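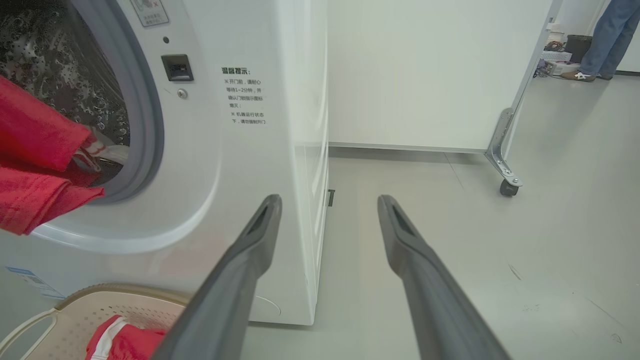 Fig. 1. Front-loading machine, door open, with a red garment over the left side of the opening.

Unit 2: Transmedia promotion of television animation
Handout B – Distributed clue campaigns
Revised 2/5/19

1. Scope

Handout A dealt with single-channel promotion: the trailer, the key visual, the magazine spread. This handout deals with campaigns in which the promotional material is split into parts and the audience is expected to put it back together. The worked case is the Livness campaign, run ahead of the second series of the animated drama of the same name. Read sections 2 to 4 before the seminar. Section 5 is needed for the written exercise only.

2. Terms

Fragment: the smallest unit released to the public. It may be a still, a line of dialogue, a few bars of music or a page of storyboard.

Carrier: the place where a fragment is found. Carriers are physical (posters, receipts, cinema slides) or digital (banner adverts, store pages, the end card of a broadcast).

Index: any public list, official or made by fans, that records which fragments have been found and where.

Closure: the point at which the index is complete. Closure and the end of the campaign are separate events and should be dated separately in your notes.

3. The Livness campaign

The producer, Bollon, released 1413 fragments. Each was a still taken from the unaired second series, with a number printed in the lower right corner. Of these, 226 were placed on physical carriers, most of them in the shopping district of Casville. The remainder were digital. The campaign opened in February with no announcement beyond a blank grid on the official site.

Finders uploaded a fragment by typing its number and a short code into the site. The grid square then filled in for all visitors. No prize was offered for a single find. A short preview film was to be unlocked at closure.

Three points should be noted.

First, the codes were short. Bollon used a four-character code with no limit on attempts, and part of the audience soon began to guess codes by script. The official index does not separate guessed fragments from found ones. The fan index does, and marks the guessed ones in grey.

Second, the physical carriers were local. Followers outside Casville could take part in the digital half only, and relied on residents for the rest. The main discussion thread reached 3484 posts, and a large share of these are requests for someone to go and look at a particular wall or shop window.

Third, the numbering followed story order. Once enough neighbouring squares were filled, viewers could work out the outline of whole episodes. It is not known whether this was intended. The later Nwosu campaign shuffled its numbers, and its forum shows far less plot discussion before broadcast.

4. Measuring a campaign

The number of fragments found is a poor measure of reach, as a small group can account for most finds. Use at least two of the following:

– distinct uploaders per day
– the gap between a carrier going up and its first upload
– the share of thread posts from accounts opened after the start date
– visits to the grid that lead to no upload

The last item is often left out. A visitor who watches the grid fill is still an audience member, and for Livness such visitors outnumbered uploaders throughout. Plot visits and uploads on the same time axis. The two lines part after the first week, when the easier digital carriers had been used up.

Caution: archived copies of the grid were taken at uneven intervals. Do not read a daily rate from two copies that are several days apart.

5. Written exercise

Choose one campaign other than Livness. State its fragment type, its carriers and its means of entry. Describe how the index was kept and by whom. Then say how closure was reached, and whether any part of it depended on guessed or leaked codes. Cite the thread or page for each claim. Screenshots should show the address bar and go in an appendix.

Material from Handout A may be reused where the same title ran both kinds of campaign. Check first that the release dates given there are for the domestic broadcast.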